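3.2 Lids, sheets and other improvised surfaces

The first thing we learned from our visits to small assembly workshops was how little of the sorting takes place on the tables meant for it. At Giltell, where we spent the longest time, every bay had a proper work table and a run of shelving, and both were in daily use. Yet the parts people were busy with at any given moment were very often somewhere else: on a stool, on a stack of cartons, on top of a closed bin. We came to call these places improvised surfaces, and we think they deserve far more attention than they have had in studies of storage and small-parts handling.

Our interest grew out of a disagreement. Inês Gouveia and Rania Khasawneh coded the same set of field notes separately, and on most categories they matched well. On storage they did not. Gouveia had marked a bin with parts on top of it as storage; Khasawneh had marked it as a work surface. Both were right, and that was wonderful to discover! A closed bin holds one set of things inside and offers a flat place for another set on top, and the two sets need have nothing to do with each other. We went back through the notes and gave each bin two codes, one for its contents and one for its top.

Once the codes were split, a pattern came up that we had missed entirely. Small, flat, hard parts (plates, discs, short rods) tended to stay on the tables. Large curved parts, especially those with a glossy finish, tended to move to the bins. Workers at Branden and Pacheco told us much the same thing when we asked. A curved shell rocks on a hard tabletop and picks up scratches, while a sheet of cardboard laid over a bin gives it a softer place to sit. Juniper Ruiz-Ortega, who kept the notes at Pacheco, recorded one worker who carried the same piece of cardboard from bay to bay for 3 days and was quite put out when it was thrown away.

The lower height matters too. Parts on a bin are seen from above, so that the outline of each piece and any label on it can be read without lifting it. Paired parts gain the most from this, as a left and a right can be set side by side and compared before either goes on to the next step. Figure 2 gives one such arrangement, with the table and its smaller parts close by.

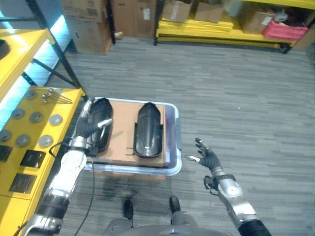 Figure 2. Two black curved plastic parts on a cardboard sheet over a clear bin; round metal discs, rods and square plates on the yellow table.

We do not want to claim too much for cardboard. It sags, it slides on a smooth lid, and a sheet that is wider than the bin will tip if a part is put down near its edge. The bin also becomes harder to open, and at Broteck we heard several complaints about having to clear the top before reaching what was inside. Still, people kept choosing it – and they chose it even in bays where up to 2 extra tables had been brought in after our first round of visits in September. That persistence is what we find so exciting, and it shaped the layout questions we take up in the next section.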